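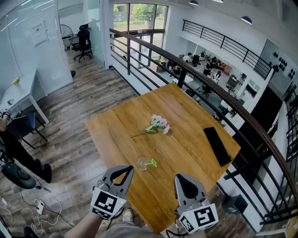 Hand-held gripper keeps dropping thin stems – pads, spring or me?

Posted by treseda_tinkerer in Home Builds and Shared Shops

Hi all! I've been building a pair of hand-held grippers at our shared workshop since December and I am having so much fun with it. Printed shells, marker cubes on top for tracking, a finger on each side that closes when I squeeze. The plan is to record myself doing small table jobs and then feed the recordings to the little arm I have at home, which I've named Camance (it came out of a typo and stuck).

Big stuff is great. Cups, phones, blocks, all fine. Thin stuff is where I'm stuck. Anything like a fake flower stem or a craft stick goes in nicely, and then as soon as I tilt my wrist it rolls between the pads and points somewhere else. I get a good grab maybe one time out of 3. The tracking seems happy, and my last session log shows 2,018 frames with the cube found and 381 without, most of those when I turn my wrist too far over.

So what would you change first? I have spare rubber sheet, some foam tape and two stiffer springs. I'd love to keep the fingers as they are if I can, they took me forever to print.

Nevzat Aksoy

Ooh, nice project! I went down this exact road with my own pair, so let me save you a few evenings.

Leave the springs alone for now. A stiffer spring makes your hand tired and your squeezing gets jerky, and that shows up in the recordings. Start with the pads. Flat pads touch a round stem along one thin line, so it has nothing to stop it from rolling. What fixed it for me was a shallow V cut down the middle of one pad only, with the other one left flat. Cut the V with a sharp knife and a steel ruler, go slow, and try it with the fattest stem you have and then the thinnest. If the thin one disappears into the groove, you went too deep.

Then check that the pads meet evenly. Close the gripper on a strip of paper and tug it at the tip, the middle and the back. Mine held like crazy at the back and let go at the tip, and a bit of foam tape behind the rubber sorted that out. I did this whole thing on the Neagu, my second build, in one evening and grinned the entire time.

For the lost frames, get a second tag face on the cube if you only have one printed. Worth doing before you record anything long. And practice! Pick up the same stick 5 times in a row, put it down the same way, and only then hit record. Your hand learns faster than you'd think.
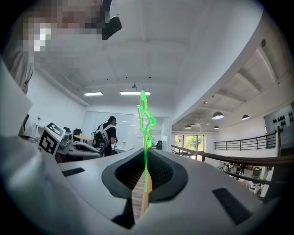 skinevby_shed would go for the springs anyway, and wrote back that a V groove is fine for sticks and terrible for anything flat. "You'll cut it, love it for a day, and then try to pick up a card." Softer rubber was the other suggestion, the kind sold for jar openers, glued on with contact cement and left overnight.

Fair point about cards, I hadn't thought of that. I'd still do the groove, but make the pads swappable – two small screws each, and keep a flat set in a drawer. – Nevzat

gluegunpat

just use hot glue dots on the pads. works for me

treseda_tinkerer

You are all wonderful, thank you! I'm going with the V on one side and screws so I can swap back. Jar opener rubber is on the shopping list too. One thing I forgot to ask: does the groove go on the thumb side or the finger side, or does it not matter?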